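Snack kiosk at Sumness bus station wins six more months

6 September 2023

The little kiosk at Sumness bus station is staying put, at least for now. Owners told yesterday that the lease will run another 6 months on the old terms while the council works out what to do with the east side of the building.

It had been due to shut at the end of the month. Shelves half cleared already, a closing notice taped to the shutter. That came down just after lunch.

Maricel Marquez has run the place for 4 years, selling tea, crisps, phone top-ups and a wall of imported biscuits and sweets that people come across town for. She got the news by phone while serving.

"I gave the man his change twice," she said. "He gave it back, to be fair."

The row goes back to June, when station operator Muvora wrote to all the tenants on the east side saying the units were wanted for a bigger waiting room and new ticket machines. The shoe repairer went straight away and the flower stall followed. Marquez stayed and asked for a meeting. Didn't get one for weeks.

Then came the petition. Started on the counter with a biro on a string, it had 440 names on it by the time it went to the council. Plenty from drivers and cleaners on the early shift, who say there is nowhere else open before the first bus goes out. The supermarket cafe on Macapagal Road doesn't serve until eight and it's a fair walk in the rain.

Reynaldo Soriano drives the number 6 and signed on the first morning. "You start in the dark, you want something hot and something sweet," he said. "A machine eats your pound and gives you nothing."

Muvora says it never wanted to push anyone out for good. In a statement the firm said the waiting room plan "remains the right one for passengers" but that building work had slipped and there was no sense in leaving a unit dark over the winter. Rent stays at 300 pounds a month. Marquez had been told to expect more.

Not everyone is happy with the deal. Janelle Lumanlan of the passengers' group said six months was "a stay, no more than that" and wants a unit for a kiosk drawn into the new plans before any work starts. She has asked to see the drawings. Hasn't had them yet.

Councillor Nima Vahidi, who chaired Tuesday's — sorry, the latest — transport meeting, said a food unit was "being looked at" and that a report would come back before the lease is up. He would not say wether it would go out to open tender, which would let the bigger chains bid.

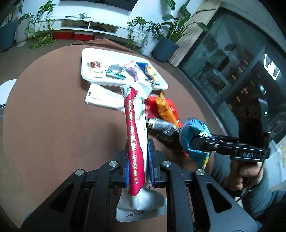

Stock is the next headache. Marquez had let her orders run down and her wholesaler, Zokunen, needs notice for anything that comes in from abroad. Tea, milk and crisps are no trouble. The imported lines will take longer, and she is asking regulars to be patient or tell her at the counter what they want first.

Her niece Jennylyn Estrella, who does the early shift, had already lined up an interview at a bakery. She has cancelled it.

Opening hours go back to normal from tomorow, first bus until seven in the evening. The cash machine next to the kiosk is still out of order — Muvora says an engineer has been booked but gave no date.

Anyone who wants a say on the waiting room plans can write to the council's transport office or leave a note in the box by the ticket window. Comments close when the report is published.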